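Since July I am trying to learn how to pack small things in a good way. Today I write a little about black gift boxes, because three friends asked me.

The box is the long type, in two parts. One part has a white insert inside. I like to put both parts on a white table before I start, so dark edges are easy to see.

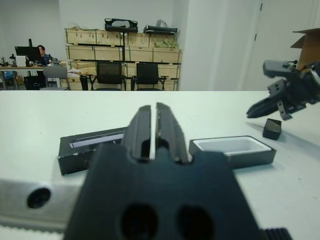
My second rule is to look at the insert first. If there is dust in a white insert, everyone will see it. I use a soft dry brush, never a wet cloth.

Henrik Brandes from the Plevow shop told me to keep the parts of one box together. I did not listen, and then I had 17 boxes that did not close well. Now I listen!

Also, please do not push the lid down in the middle. Hold it at the two short ends and let it go down slowly. 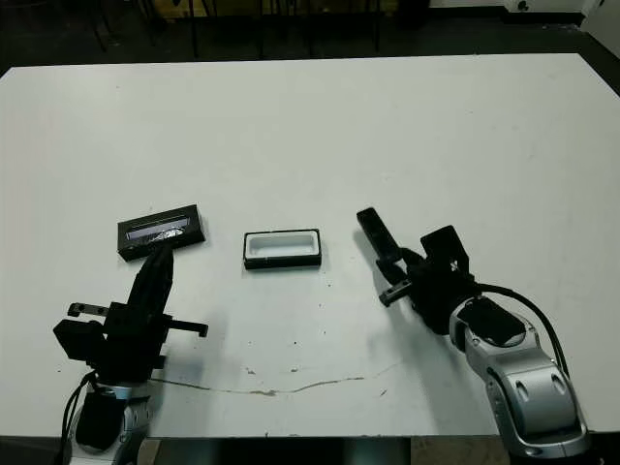 Can I use the same box again for another gift?

I do it often, if the corners are still sharp and the insert sits flat. For a box with scratches, I keep it at home for pens.

Tomorrow I will write about ribbon.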